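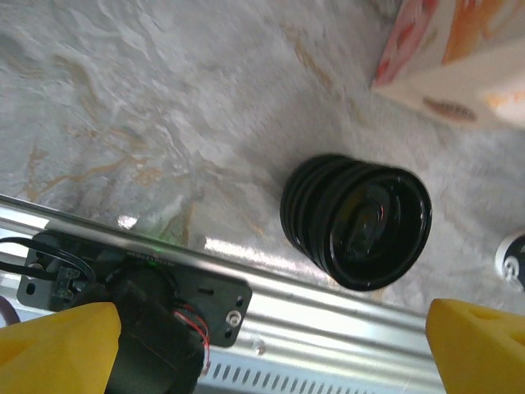

Operator, Bimanual Gripper Comparison (fixed term)
Drunden Manipulation Lab, Patlow
Posted Oct 4, 2026. Reference 2829.

Summary

Drunden compares end effectors and controllers for small two-arm cells. We are hiring one operator to run the packing and table-setting trials in our current comparison. The work is done on site at the Patlow building. The position runs through the end of May and is paid hourly. It reports to Arne Hamann, who is responsible for the test plan.

Background

The comparison covers 3 sets of gripper fingers and two controllers, Ketora and our in-house build. The same pair of arms is used throughout. Tasks are taken from takeout service: cups, lids, napkins, cup carriers and paper bags with string handles. These items are light, they deform under small loads, and they shift when touched. Differences in finger shape and controller lag show up on them sooner than on rigid blocks.

Each trial is recorded from a fixed view of the workspace and from a camera near the fingers. The two views are reviewed together when a grasp is scored.
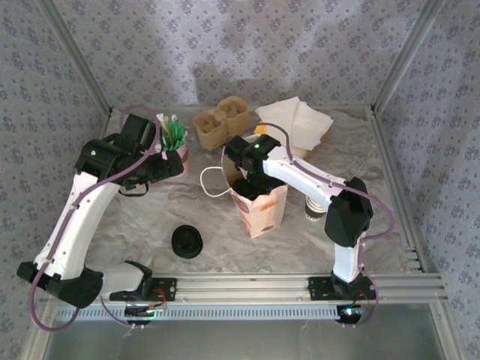

Two-arm cell on the shared rail, right gripper lowered into a paper bag.

Duties

Set out the items for each trial according to the printed layout sheet.
Operate both arms through the assigned task and stop the run if a cable catches or a joint reports a fault.
Score each grasp on the lab's form: held, slipped, dropped or not attempted.
Change finger sets between blocks and repeat the zeroing procedure for both arms.
Check camera focus and mounting screws at the start of each block.
Replace bags and cups when they are creased enough to affect the next run.
Write a short fault note for any run that is stopped early.

The test plan calls for 3398 scored grasps. Of these, 78 are repeat runs used to check agreement between operators. The operator does not choose which runs are repeated and is not told in advance.

Bag handling takes up the largest share of the schedule. In the handle tasks, one gripper has to control a thin handle while the opening of the bag stays accessible to the other arm.
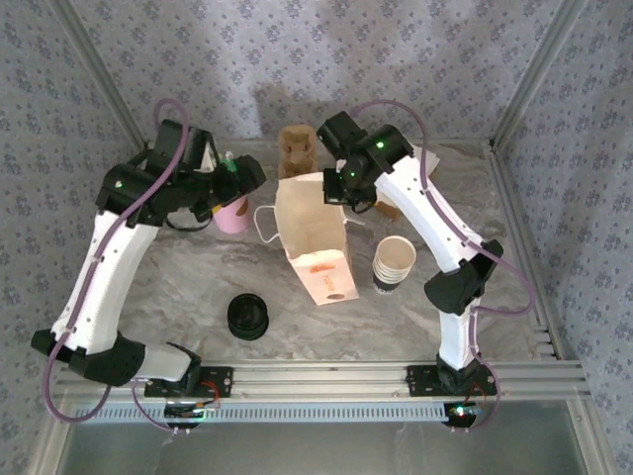

We score the handle and the bag body separately, so a run in which the handle is held but the bag tips over is recorded as a partial result. Candidates should be comfortable applying a rule like this the same way at the end of a session as at the start. The scoring guide is revised between blocks only, and earlier runs are not rescored unless Anayeli Zepeda, who maintains the data set, asks for it.

Requirements

Experience operating robot arms, CNC equipment, lab automation or similar machinery.
Ability to use hex keys and a torque driver on small hardware.
Basic command line use: starting a program, reading a log, copying files.
Clear written English.
Able to work standing or seated at a bench in sessions of two hours with breaks.

Useful but not required

Prior teleoperation work with two arms.
Experience calibrating wrist cameras.
Some Python. The operator will not be expected to write controller code.

Training

New operators complete a week of paid training with Nayeli Escobedo. It covers power-up and emergency stop, finger changes, cable routing, and scoring from recorded runs. Runs made during training are excluded from the comparison.

How to apply

Send a resume and a one-page letter to Itzel Barajas at the Drunden front office, quoting the reference number. In the letter, describe one piece of equipment you have operated and one fault you diagnosed on it. Applicants selected for interview will be asked to complete a short practical session at the cell, including one bag task. No preparation is needed for the session.

Staffing for this position is handled together with Solís Technical Placement. Questions about pay, hours or work authorization should go to Araceli Solís at that office. Technical questions may be sent to Arne Hamann directly.

Applications are reviewed as they arrive. The posting will be removed when the position is filled.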